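Nernilside Families Invited to Try the "One Tray" Bedroom Tidy This March

NERNILSIDE – Skustton, the neighborhood home-organizing group, is opening its popular One Tray program to every household in Nernilside this March, with 190 free starter kits to give away and a Saturday morning launch at the Crichton Community Hall.

The idea came out of last year's pilot, when 40 families agreed to spend 15 minutes each evening gathering the small things that end up on beds, windowsills and the tops of dressers. Everything went into one shallow tray, and anything with a proper home was put back there before bedtime. Parents liked how short it was. Children liked being in charge of the tray!

"We tried bins, baskets and labels of every color, and people were polite about them," said Tahira Usmani, program lead at Skustton. "Then we handed out plain trays and the phone started ringing. Families wanted a second one for the grandparents' room."
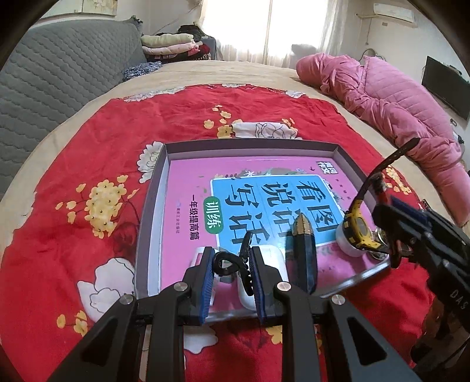 Small belongings are the hardest part of any bedroom tidy, according to the families who took part. Clothes can be folded and stacked in a few minutes, but the little things drift from room to room for days. A gray cardboard tray with raised sides, set down right on the bed, can take a child's pink first-grade workbook, a pen, a white earbuds case and a digital watch with its long strap hooked over the edge. Skustton suggests laying the flattest item in first and letting the rest sit on top, so the whole lot can be carried to a desk in one trip.

Each starter kit holds a flat-pack tray, a sheet of blank stickers and a short guide written by Amna Magsi and Bushra Soomro, who ran the pilot's evening sessions. The guide covers shared bedrooms, school-night routines and what to do with chargers – the question that came up more than any other. It also has a page for younger children to draw where their things belong.

Arsalan Jadoon, whose two daughters share a room, joined the pilot in its second week. "Homework used to go missing between the blankets," he said. "Now the girls check the tray before they ask me, and I've started using it for my keys."

Kits can be picked up at the launch from 10 a.m., one per household. Trays are supplied by Clastari, a local packaging workshop. Families who miss the launch can ask for a kit at the hall's front desk while supplies last.

Media contact: Tariq Khattak, Skustton press desk, Nernilside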